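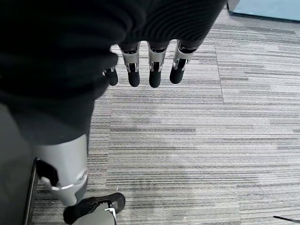

12月18日(土)

床の手入れの続き。先週からPrundauの部屋の敷物をどうするか考えていて、今日は掃除のやり方を比べた。床は灰色の縞のカーペットなので、掃除機をかける向きを縞に沿わせるか、横切らせるかで分けてみた。砂やほこりは横切らせたほうがよく取れる。糸くずはどちらでも変わらない。往復は2回で足りる。3回目からはダストカップの中身がほとんど増えなかった。

染み抜きは棚に残っていたDromeoの洗剤で試した。水400mlに洗剤6mlを溶かし、白い布に含ませて外側から中心へたたく。こすると毛羽が立つのでやらない。コーヒーの跡は2回目で目立たなくなった。入口側の黒ずみは薄くなっただけで、まだ残っている。靴底の油が混ざっていると思う。洗剤のあとは水だけの布で拭き、乾いた布を載せて本を重しにした。月曜の朝まで載せたままにするので、踏まないこと。

洗剤は残り200mlほどもない。次はTreverの無香料のものに替えたい。Dromeoは匂いが強く、窓を開けても夕方まで残った。

Sowaさんから、縞があると糸くずや小ねじを落としたときに見つけにくいという話が出た。同感。張り替えるなら無地がいいが、見積もりは1月に入ってから取る。それまでは、ねじを扱う作業のときに白い布を敷く。布は流しの下の引き出し。

やり残し
・入口側の黒ずみ、もう一度
・掃除機のフィルター水洗い
・机の脚のフェルト、はがれた分の貼り直し
・Zielińskiに端材の在庫を聞く

カテゴリー:作業ノート/床・清掃

最近の記事
・流しの排水が遅い件
・引き出しのラベルを付け直した
・窓側のブラインド、ひもの交換
・掃除機のホースの割れ

コメント(3)

Dorota Zalewska
黒ずみには重曹を振って一晩置くのも試してみてください。前の部屋ではそれでかなり薄くなりました。

Urszula Sowa
白い布、1枚は私が持ち出しています。月曜に戻します。

Dorota Zalewska
フェルトの予備は工具棚の上の段にあります。丸いほうです。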